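The Cord

The Drokent qualifier wanted one thing from us: a robot that could unpack a box of household stuff without wrecking any of it. Our club had an arm, which we called Zesar, and it had the manners of a raccoon. So I got sent home with the hand grippers for the week. The idea was that I'd do the chores with them myself, over and over, and Zesar would learn from that. I said sure, how hard can it be, I've been picking things up my whole life!

Well, I set up in the bedroom because that's where the folding table was already open. My aunt said I could use anything I liked as long as I didn't make a mess, and then she looked at the bed and the floor and said, okay, as long as I didn't make it worse. 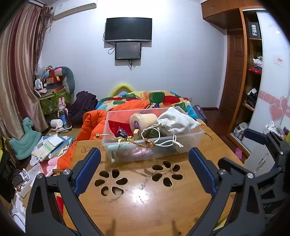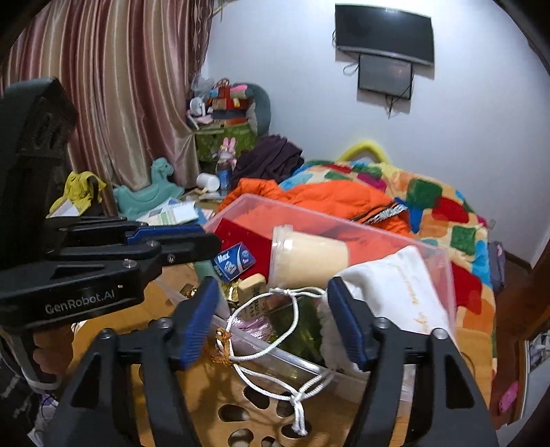 Vachon, November 16, 2022

It was the cord that got me. Everything else in that clear bin I could make my peace with, even the shiny gold thing, but the white pouch had a drawstring hanging over the rim with knots in it, and every time I closed the blue pads on it I came up with either nothing or the entire pouch. I tried it fast. I tried it slow. I tried it with my tongue sticking out, like that was going to help the robot – maybe it did, who knows what it picks up.

My aunt came in for her orange jacket and stayed. She stood by the bed for a while with her arms folded and then said, "You're grabbing it like it owes you money."

"It's supposed to be a natural motion," I said.

"Then move naturally."

I handed her the grippers, mostly to be rude. She has never touched a line of code in her life and she held them like salad tongs. She went in low, under the loop, let it slide down onto the pad, and then squeezed. Up it came, knot and all, with the pouch still sitting where it was. She did it again. Then she asked if the pink rabbit had to go in the box too, and I said no, and she looked kind of disappointed.

We kept at it until the 590 bus went by, the late one. I sent the whole batch to the club that night with her tries mixed in with mine and didn't say which were which.

In December we took Zesar over to Fokodton for the qualifier and drew table 5. The judges' box had a shoelace in it. The arm hung there over the box so long that I started picking at my sleeve, and then it dropped down low, off to the side, and went in underneath.

I called her from the parking lot. She wanted to know if they'd fed us.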